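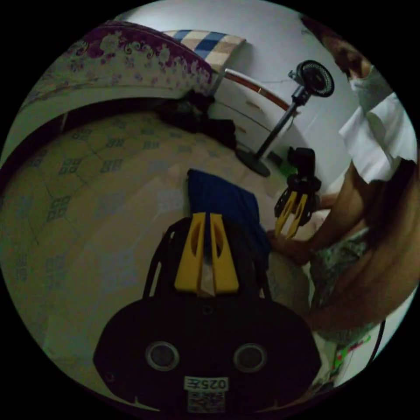

Both grippers over the bed, 025 nearest.

06/10/2019, Drekudstead

Went through the folding job with the two hand grippers today, bedroom instead of the bench. The bench is too good to us. Everything on it is flat and at the right height, and cloth on a bed isn't.

Changes since the last entry:

Finger return springs swapped for the softer ones from Kárason. The old ones opened the fingers smartly but my thumb was done in after half an hour. The soft ones are slower to open and I can live with that. If the fingers start hanging open halfway, look at the pivot first. I had one sticking on Friday night and it was only dust and old grease.

Bracket screws at the base of the fingers redone with thread lock. They had been backing out by a quarter turn every session. Marked the heads with paint pen so we can see at a glance.

Logger is now on the Wandow board. It writes to the card in blocks of 500 samples and drops the last part block if you pull the power. So stop the run with the button and wait. I lost the end of two runs before I remembered this, and it's my own code.

Ran 116 grasps altogether and wrote each one on the sheet as good, slipped or missed. 40 of them were the dark blue cloth, because that was the one giving trouble in July. Sheets are in the green folder. I haven't typed them up.

Rough findings so far, going by the sheet:

Thick cloth is easy. Come down on it with the fingers slightly apart, close, lift. The pile is a different matter. With several things heaped together you get two layers nearly every time and don't know it until you lift. Shaking works but it throws the force reading all over the place, and the filter then takes a while to settle. Sebastião Paiva suggested dragging sideways a little before lifting, so that the top layer bunches up between the fingers. Tried it on the last batch and there were fewer doubles. Want a proper run with and without before I believe it.

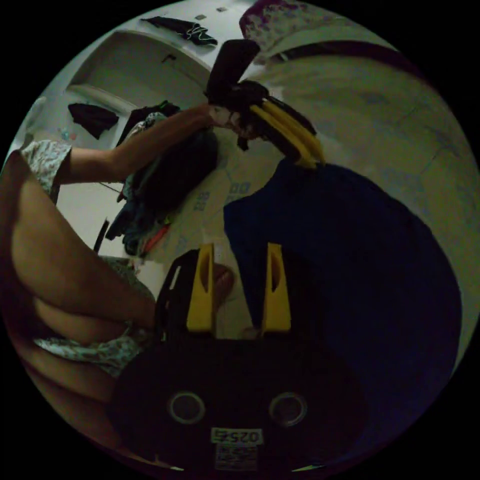

Down by the clothes pile. Second gripper in the raised hand, 025 in front.

Working low down is harder on the wrist than I expected. The body of the gripper wants to sit level and your forearm doesn't, so you end up with the elbow stuck out. A grip angled 15 degrees or so would help. I had a go at this in the first version and dropped it because the cable came out in a stupid place, but the cable exit has moved since then and there is no reason not to try again. Will cut a wedge from scrap first and tape it on.

Tape measure check of the finger gap against what the logger says: 2 mm out at the wide end, fine when closed. It was the same on both grippers, so I think it's the conversion table and not the pots. Table was made with the old linkage. To be redone with the feeler gauges.

Zeroing. Please squeeze fully shut and let go once before every run, with nothing between the fingers. I found three runs where the zero had been taken with cloth already in there. Those can be put right afterwards but it's a nuisance.

Lighting is poor on the side near the door. I put up with it. Next time bring the clamp lamp from the workshop, and the long extension lead, which is on the hook behind the Virner saw.

Late part of the session was spent on holding. Close on the blue cloth, keep hold, carry it about at arm's length, tilt the gripper over and back, see if it creeps. The tips are smooth on the inner face and I had been expecting to need a rubber pad.
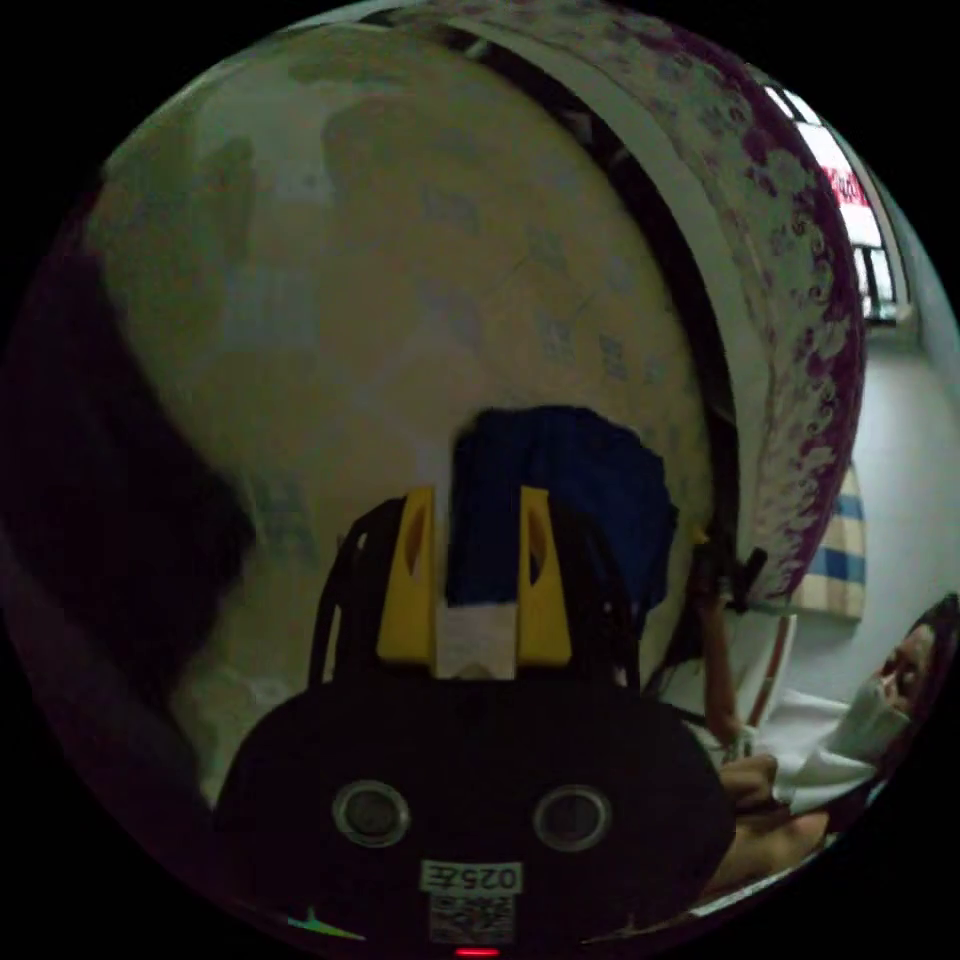

No pads for now. The thick cloth didn't creep at all on the sheet, and the few slips were on thin shirt material, where I had only caught a hem. Pads would add a couple of millimetres to each side and mean doing the gap table twice. If we do end up wanting them I have a strip of neoprene in the drawer under the soldering station, self-adhesive, and it cuts with scissors.

Trigger effort is worth a note too. To hold for a long carry you have to keep squeezing, and people squeeze far harder than they need to. Mine was near the top of the scale by the end of every run. A ratchet would fix it but then you lose the fine control on release. Sebastião wants a ratchet you can switch off. I would like to see a drawing of that before we buy anything.

To do
- type up the sheets
- gap table again, both grippers
- wedge for the grip, scrap first
- drag test, with and without, same cloth
- make the logger close the file properly on power loss
- order more of the soft springs, Kárason only send them in bags of ten
- second card reader, the old one drops out if you touch it

Batteries are on charge in the back room. Unplug them if you are in before me.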